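Table games, the back room at Kondholm

Quick page before I lose track of which pictures go where. This is the paper and tape stuff we've been making for games afternoons, the kind you put down on a table, play on for an hour or two and peel up again. Most of it costs next to nothing. Started in March with one roll of tape and a stack of white paper, now there's a whole drawer. Captions are short, sorry, typing between other things.

A few people asked for sizes and what tape. Will add when I find the notebook. For now: cheap black tape from Zosten, the narrow one, and whatever paper is in the printer.

Grid games first. Three by three is the one everybody knows already so no rules to read out, you just sit down and go. We also use it for a calling game, one person names a square and the other has to put a piece on it without asking twice. Good for the little ones, good for loud rooms too. 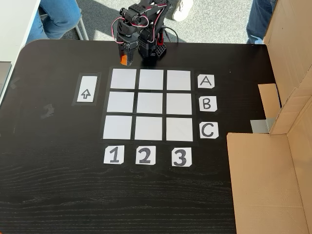 Lettering took longer than the squares did. Tried printing the labels first and they looked like a tax form, so back to the fat marker. Letters for rows, numbers for columns, never both the same or you get arguments. A, B, C go down the right side and 1, 2, 3 run along the bottom, so the square nearest both labels is C3 and the far left one is A1. Corners of the labels got a snip, they lift less that way. The arrow card on the left is for which way is up, otherwise two people across the table from each other read the board two diferent ways and A turns into C. Black tape on a dark table is not the easiest thing to line up. White squares do most of the work.

Things I'd do again:
Cut all nine squares in one go, stacked, with the big paper knife.
Lay the middle square first and work out.
Leave a strip of table between squares, pieces don't wander so much.

Things I wouldn't:
Glue stick. Took 40 minutes to get off and there's still a shiny patch.
Yellow paper. Goes green under the lamps in there.

Pieces. We've used bottle tops, buttons, dried beans, the wooden discs from the Volar set that lost its board years ago. Beans roll. Discs are best, they stay where you put them and you can mark the backs. Count them back in at the end, we began with 159 and I don't want to say what it is now.

Calling game rules, since somebody wanted them written down. One caller, one placer. Caller says a letter then a number, always that order. Placer puts the piece down, hands off, then caller says yes or again. Three "agains" and you swap seats. First pair to fill the board wins, or first to a row if you're short on time. Harder version, the caller sits with thier back to the table. Much harder.

Storage. Labels go in an envelope with a bit of backing paper so they don't stick to each other. Squares go flat in a folder. Tape border gets thrown away, not worth saving. If it leaves gum on the table, a drop of cooking oil, wait five minutes, wipe, then dish soap.

Next up is a longer board, same idea, rows A to F. Squares are cut, labels aren't. Kwofie hall has asked to borrow a set, so will make two. Tape is down to the last roll, must order more before then.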